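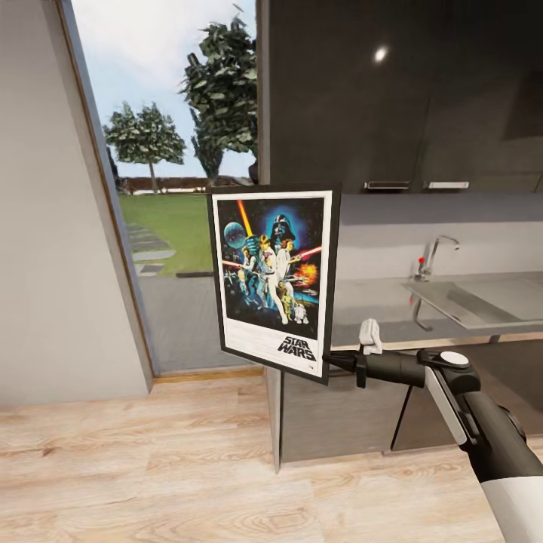 Aceite duro Hemton Mate para suelos y encimeras: prueba de cinco meses

Publicado el 24 de febrero de 2019

El Hemton Mate es un aceite con cera de un solo componente, pensado para madera interior. Lo apliqué en septiembre en el suelo de una cocina abierta al jardín y en una encimera auxiliar del taller. Bote de un litro, 49 euros en Brarkenow. El fabricante no vende formato menor, salvo una muestra que alcanza para una balda.

Preparación. El suelo se lijó hasta grano 120 y los cantos a mano. La ficha técnica recomienda no pasar de 150 en suelos, y conviene hacerle caso: en una tabla de prueba acabada a 400 el aceite apenas penetró y quedó una película pegajosa que hubo que retirar con disolvente. Aspirado doble y paño sin pelusa.

Aplicación. Dos manos finas con almohadilla blanca. Tras cada mano hay 30 minutos para retirar el sobrante; pasado ese margen, el producto arrastra y deja cercos. Entre manos esperé una noche entera con la puerta entreabierta. El olor es más fuerte que el del Lawal Natura, que usaba antes, y tarda un par de días en irse. 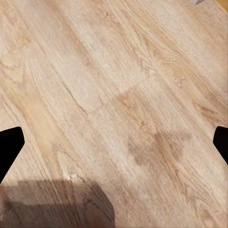 Tablas de tono miel claro, con una junta oscura entre ellas.

Acabado. Mate de verdad, sin el brillo satinado que dan otros aceites vendidos con esa etiqueta. Oscurece menos que el Lawal y amarillea algo más que un barniz al agua. Si se busca el color de la madera recién lijada, existe una versión con pigmento blanco que no he probado.

Resistencia. El agua aguanta bien si se seca en el momento. El vino dejó sombra a la media hora y el café no. Delante del fregadero el suelo ya pide mantenimiento – el fabricante promete un año. La reparación local es sencilla: lija fina, una gota de aceite, paño. A los dos días no se distingue.

Frente al Drinar 2K, el Hemton cura más despacio y protege menos, pero no obliga a mezclar ni a tirar lo que sobra. Para zonas de mucho paso elegiría el Drinar.

A favor: aspecto, facilidad de retoque, rendimiento.
En contra: olor, curado lento, bote que forma piel una vez abierto.

Valoración: 7 sobre 10.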